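4.2 Readability of exaggerated attacks

Players told us they wanted realism, then picked the fighter who throws a glowing fist the size of a bus. Our test game, Jurana, was built in Zoltine with two versions of each attack: one modeled on sparring footage, the other drawn the way anime would draw it. All 58 players tried both. The plain version lost badly, and several people took it personally.
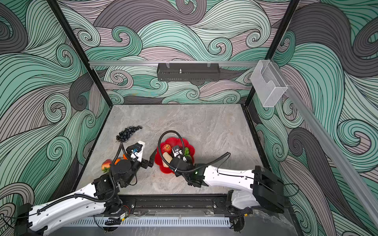

Figure 6. Wall pattern and work surface.

Stage backgrounds caused more trouble than the fighters did. Radebe, our slowest and largest character, has a wind-up of 800 milliseconds, long enough to make a sandwich, and players still missed it on busy stages. Bands of teal, mint green and dusty pink, outlined in black and curling into spiral crests like those on the walls in Figure 6, compete with any attack drawn in the same style. A thick outline helps a punch only while the scenery has none.

Shabalala (Nobuhle, our animator) argued for flatter stages and got them for the second round.
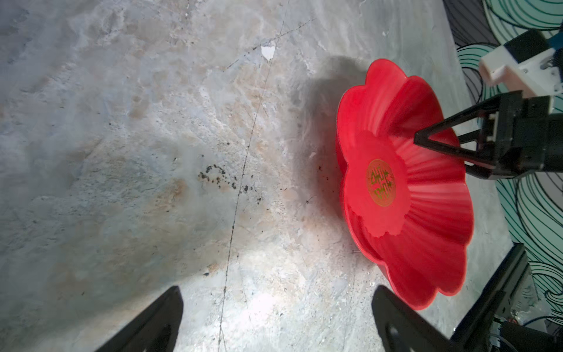

She also cut the impact flash to 2 frames, on the grounds that a light bright enough to hide the next punch is doing the opponent a favor. Fakness, the fastest fighter, gained most from this, and complaints about him rose to match.

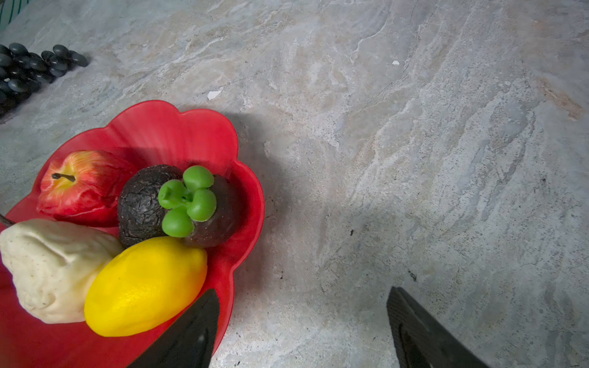

Does a bigger effect make an attack feel stronger? Up to the point where it covers the person being hit. After that, players rated the attack as weaker and blamed the controller.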